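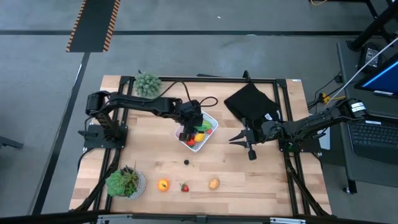
Ticket 331 - Toy produce set, pieces missing and basket problem
Opened by: Wanpen Kongkaew
Product: Kudness play food set with white basket
Status: Waiting on customer

Customer report, 9:10 am

I bought the Kudness set in May through the Cikitz shop. The box says 31 pieces. I get fewer than that every time I lay them out. Also the basket rocks on my table and the small round pieces roll off. The table is butcher block, light strips with some darker reddish ones, and dark pieces are hard to spot on it. Photo attached. That is only part of the set, the rest is in a bag.

Reply, Cikitz support, 9:45 am

Thanks for the photo. I can make out the orange, the strawberry and a tan one that looks like the potato on the table, and a very dark one with a stem nearer the basket. I take that to be the cherry. In the basket there is a yellow one, probably the lemon, plus something green, a purple piece and some red. I can't tell from the photo if the green one is the pepper or the leaf bunch. Can you check?

Please do the following and write back:

1. Empty the basket and the bag onto a towel, so nothing rolls.
2. Sort by color. The packing list is printed in color order.
3. Check inside the bag seams. The cherries get stuck there.
4. Turn the basket over and press each corner.

Customer update, 11:20 am

Did all of it. Found 2 cherries in the bag seam. The green one is the pepper. The leaf bunch is not there, and neither are the garlic and both mushrooms. So I am 4 short.

Basket - one corner is higher than the others when it sits flat. It has a little ridge of plastic underneath, like it was not trimmed.

Reply, Cikitz support, 1:05 pm

The leaf bunch, garlic and mushrooms are all packed in the same inner bag, so it looks like that bag was left out of your box. I have asked the warehouse at Venkataraman to send a new one. Allow 5 working days.

For the basket, the ridge can be taken off with fine sandpaper. If you would prefer a replacement, say so and I will add it to the same parcel. No need to return the old one.

Customer update, 1:30 pm

Replacement please. Does the Zisesine basket fit the same lid? I have one of those lids already.

Reply, Cikitz support, 2:15 pm

No, the Zisesine lid is slightly wider and will not click shut. Basket added to the parcel. Leaving the ticket open until you confirm it arrived.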